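Flikum Sorting Station
Operator and Set-Up Guide
Section 4: Working a shift alongside the arm

4.1 What this section covers

Sections 2 and 3 dealt with mounting and wiring. This section is for the people who stand at the station every day. It explains how card filing is divided between the operator and the arm, how to lay out the work surface, how to start and stop a run, and what to do when the arm hands a job back to you. It also describes how the job changes when a hand-filing desk becomes a Flikum station, which supervisors should read before they draw up a new rota.

If your site uses the Fulach twin-arm base, read 4.9 as well. Everything else in this section applies to both bases.

4.2 Who does what

Before the station is installed, one person normally does the whole job: takes a card from the tray, checks it, opens the holder, finds a free sleeve, pushes the card in, closes the holder, and moves on. After installation, the work is split.

The arm:
Picks cards from the tray.
Places cards into open sleeves.
Stops and signals when a pick or a placement fails twice in a row.

The operator:
Loads the tray and lays out the holder.
Checks card order against the job sheet.
Clears stops.
Inspects and closes every finished holder.
Signs the batch off.

The arm does not read the job sheet. It takes cards in the order they stand in the tray. If the tray is loaded in the wrong order, the holder will be filled in the wrong order and no alarm will sound.

NOTE: Closing the snap is an operator task on all current software. Do not try to teach it as a custom motion. The force needed varies too much from one holder to the next.

4.3 Before you start

1. Check that the status lamp is white. A white lamp means the arm is powered but will not move.
2. Wipe the work surface with a dry cloth. Dust and grit shift the holder when the fingers press down on a sleeve.
3. Look at both gripper fingers. Remove any tape, glue or paper fibers from the tips.
4. Check the rubber sections at the base of the fingers for splits. Replace them in pairs (kit in drawer B).
5. Make sure the emergency stop is within reach of where you will stand, on the side of your free hand.
6. Sign in on the panel with your own code. Stops and clearances are logged against the code in use, so sharing a code makes the shift record useless.

CAUTION: Take off lanyards, loose bracelets and hanging earphone cords before you reach over the work surface. This applies even when the lamp is white.

4.4 Loading the tray

Use only slotted trays. The ribs let the fingers come down outside the stack without striking a solid wall.

1. Square up the cards on the bench.
2. Stand them on edge in the tray, first card on the job sheet nearest the open end.
3. Push the stack gently toward the closed end until the cards stand without leaning.
4. Leave free space at the open end. The arm needs it to tip each card forward before lifting.
5. Enter the number of cards on the panel. The limit is 200 per load.

Do not fill the tray from end to end. A full tray is the most frequent cause of failed picks in the first weeks at a new site. People who are used to filing by hand tend to load as much as they can, to save getting up again. With the arm, a shorter stack gives a faster shift.

If the cards are different thicknesses, load the thick ones as a separate batch and choose the THICK setting on the panel.

4.5 Placing the holder

1. Set the holder down on the work surface, open, with the sleeves facing up.
2. Turn it so the closure tab points to the tray side.
3. Fold the tab out flat. A tab that springs back over the sleeves will be treated as an obstruction.
4. Smooth the sleeves down with the side of your hand.
5. Leave a clear strip between the holder and the tray.
6. Take your hands away and press READY.

The wrist camera then shows its view on the panel. Compare it with the figure before you press RUN. The position of the holder need not be exact, and a slight angle does no harm. The arm corrects for it.
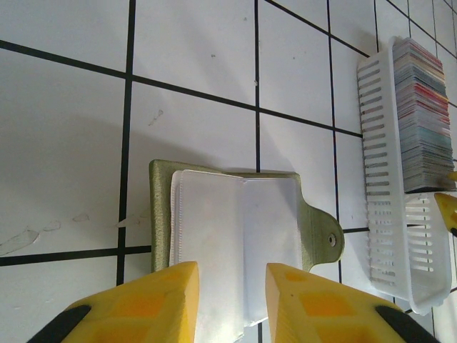
Figure 4-1. Wrist camera view with the fingers open. Green holder with empty sleeves, tab toward the tray; cards on edge in the slotted tray, with the rest of the tray left free.

If the panel view shows the sleeves creased or overlapping badly, press BACK and smooth them again. It takes a few seconds and saves a stop later.

Shadows from the arm or the operator are normal. Strong glare is a different matter. On glossy surfaces such as white tile, a lamp directly overhead can hide the sleeve edges from the camera. Move the lamp to one side or turn it down.

4.6 Starting a run

1. Press RUN. The lamp turns green and the arm waits 3 seconds before moving.
2. Step back behind the floor line.
3. Watch the first few cards. If they go in straight, you may leave the station and do other work within hearing distance of the chime.
4. When the chime sounds once, the run is finished. When it sounds twice, the arm has stopped and needs you.

The arm moves slowly near the holder and faster between the holder and the tray. This is deliberate. Do not raise the approach speed to make up lost time — the sleeves catch and the whole holder gets dragged.

CAUTION: Never reach in to straighten a card while the lamp is green. Press PAUSE, wait for white, then reach in. The arm is light, but the fingers close hard enough to bruise.

4.7 Clearing a stop

Each stop shows a code on the panel.

P1, card not picked. The stack is leaning or two cards are stuck together. Pause, separate the cards, push the stack back upright, press RESUME.

P2, card dropped. Find the card before you do anything else. Put it back at the front of the stack, press RESUME.

S1, sleeve not found. The sleeve is creased or already has something in it. Smooth or empty it, press RESUME.

S2, card half in. Finish the placement by hand, press SKIP, then RESUME. If you press RESUME alone, the arm will try to place the next card in the same sleeve.

H1, holder moved. Put the holder back, press READY, and compare the view with Figure 4-1 again.

If the same code appears three times in one batch, finish that batch by hand and report it. Do not keep resuming. The log will show the repeats, and the service desk needs the arm left as it was.

4.8 Finishing and signing off

1. Wait for the lamp to turn white.
2. Lift the holder off the surface and turn through all the sleeves.
3. Check the first card, the last card and every card logged with a stop against the job sheet.
4. Fold the cover over and press the snap closed with your thumb.
5. Put the holder in the out rack and sign the batch off on the panel.

The person who signs is responsible for the batch, including the cards placed by the arm. Some operators are uneasy about this at first, and with reason. Supervisors should allow time for step 3 and must not count it as idle time.

4.9 Fulach base only

The second arm shares the same work surface and may rest close to the tray between moves. Keep your own tools out of the area on that side. Both arms stop when either one does. The lamp shows the state of the pair, so there is no safe moment to reach toward one arm while the other is running.

4.10 Changes to the working day

Read this part with your team before the first live shift.

Handling. An operator at a hand desk pinches and pushes all day. At the station, most of that goes. What replaces it is loading, checking and walking. Operators at the Butt Street depot, where the first station went live in May, told us their thumbs were better and their feet were worse. Provide a mat and a high stool.

Attention. Hand filing keeps a person busy without a break. The station asks for short periods of close attention with gaps between them. Plan something useful for the gaps, such as squaring the next batch. Do not plan phone work. The chime is easy to miss with a headset on.

Number of stations. One operator can look after two stations once trained. Do not assign a third. In our site trials, stops at the third station were left waiting while the operator cleared the others, and checks were skipped to catch up.

Rotation. Change the person at the station every 90 minutes. Checking quality falls off after that, even among experienced staff.

Keeping the hand skill. Every operator should fill at least one holder by hand each week. When the arm is out for service, the work still has to go out, and a team that has stopped filing by hand will be slow and will tear sleeves.

Records. The panel logs stops, resumes and sign-offs by operator code. These logs are meant for maintenance. If your site intends to use them for anything else, tell the staff beforehand and in writing.

Training. A new operator needs 17 supervised batches before working alone. Count only batches where the trainee did the loading, the clearing and the sign-off. Record them on form 4-A at the back of this guide.

4.11 Questions and reports

Send fault reports through the Idico service portal, with the stop code and the batch number. For questions about staffing, rotas or the training form, write to Kamran Dhanial, site support, at the address inside the front cover. Comments from operators are welcome and do not need to go through a supervisor.

Section 5 covers weekly cleaning and finger replacement.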